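Skip to main content
Search Astham Young Makers
What are you looking for? Go

We use cookies to remember which pages you liked. They are not the kind with chocolate in. Accept / Change settings

How a brake pad stops a car (and why it doesn't mind)

Most of a car is there to make it go. A few parts are there to make it stop, and they get far less attention until somebody needs them. The brake pad is one of these. It is flat and dark, and it will never be on a poster. 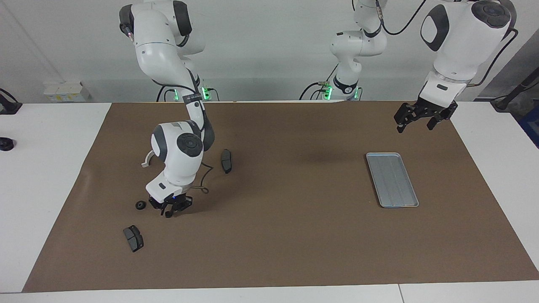
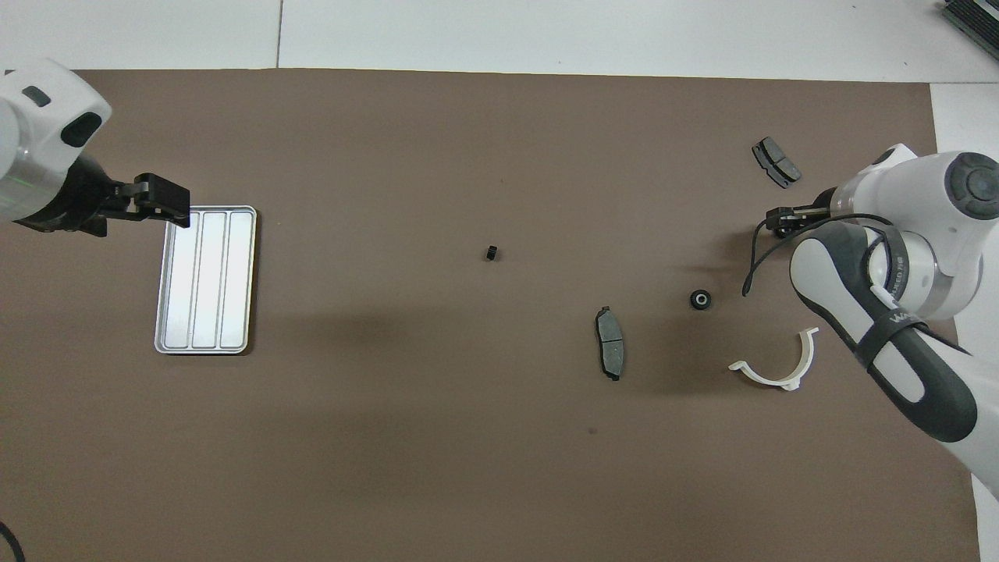
Brake pads on a brown work mat.

A pad has two main layers. The back is a stiff plate, usually steel, which gives it strength. On the front is the friction material, and that's the bit that does the hard work. Friction is what happens when two things rub together and slow each other down. You have met it already if you've ever slid across a hall in your socks and then reached the carpet.

Behind each front wheel of most cars is a metal disc, which spins when the wheel spins. Two pads sit close to it, one on each side, like the bread in a sandwich that has been told to keep its hands to itself. When the driver presses the pedal, liquid in a thin pipe pushes on a piston, and the pads squeeze the disc. The disc slows down, so the wheel slows down, so the car slows down, and whoever is in the back drops their crisps.

All that moving energy has to go somewhere, and most of it turns into heat. Try rubbing your palms together hard for ten seconds. Now imagine your palms had to stop a family car with a roof box on it. A disc can go past 300 degrees on a long steep hill, which is hotter than your oven and much too hot to touch.

Every squeeze rubs away a little of the pad. This is meant to happen. Pads are cheaper than discs, so the pad gets the rough end of the deal. When the friction material is nearly gone, some pads let a small strip of metal touch the disc and it squeals horribly. Grown-ups often turn the radio up at this point. They should go to a garage.

Bicycles do the same job with smaller parts. Turn yours upside down, spin the front wheel and gently pull the lever. Keep your fingers out of the spokes, as you will want them later.

Comments (3)

Fuler: My bike squeaks when I brake, is it going to explode?

Cadik: No. It might just want a clean.

Griffiths: We tried the sock thing. Mum says thanks a lot.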